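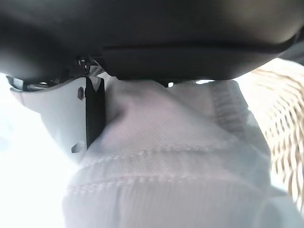
Close view: dark rounded housing, white finger plate at left.

Precinct convention rules: what changes for March
18 Jan 2018

The Skesberg County party has adopted a revised set of rules for the March precinct conventions. The full text goes out with the convention call. The summary below covers the parts that affect delegates, alternates and precinct chairs. Members who only plan to attend and vote can skip to the section on check-in.

Delegate allocation

The county convention will seat 81 delegates, the same number as in the last cycle. Seats are still divided among precincts by the vote for the party's candidate for governor at the last general election. The change is in how fractions are handled. Under the old rule every fraction of one-half or more was rounded up, and the total was then cut back by removing seats from the largest precincts. Under the new rule each precinct first receives its whole number of seats, and the remaining seats go one at a time to the precincts with the largest fractions left over. Ties are settled by lot at the county office.

In practice few precincts will see a difference. Brondbridge 3 loses a seat and Bakke Township gains one. Every precinct keeps at least one delegate and one alternate, whatever its vote.

Filing for delegate

A member who wants to run for delegate must file a statement of candidacy with the precinct chair no later than 7 days before the convention. Nominations from the floor are allowed only if fewer members have filed than there are seats to fill. The statement is a single page and must be signed by hand. A scanned copy sent by email will be accepted, but the signed original has to be handed in at check-in.

Alternates are no longer elected on a separate ballot. They are taken in order of votes from the candidates who were not elected as delegates. If that list runs out, the remaining alternate seats may be filled by voice vote.

Quorum

The quorum for a precinct convention is set at 19 members or one-tenth of the enrolled members in the precinct, whichever is smaller. A precinct that fails to reach quorum may elect its delegates at the reconvened session, which must be held within the same week and at the same location - unless the building is closed, in which case the chair has to post the new address on the door and notify the county secretary.

Check-in

Check-in lists will be printed from the Laveo membership file as it stands at the close of business on the Friday before the convention. Members who have moved since the last election should update their address before then. A member who is missing from the list may cast a provisional ballot, to be kept in a separate envelope and counted only after enrollment is confirmed. Proxy votes are not permitted.

Reporting results

Precinct chairs must send the signed tally sheet and the list of delegates and alternates to the county secretary by noon on the day after the convention. Challenges must be in writing, signed by two members who were present, and received before the credentials report is adopted. Blank tally sheets and candidacy forms can be picked up at the Brondbridge office during regular hours.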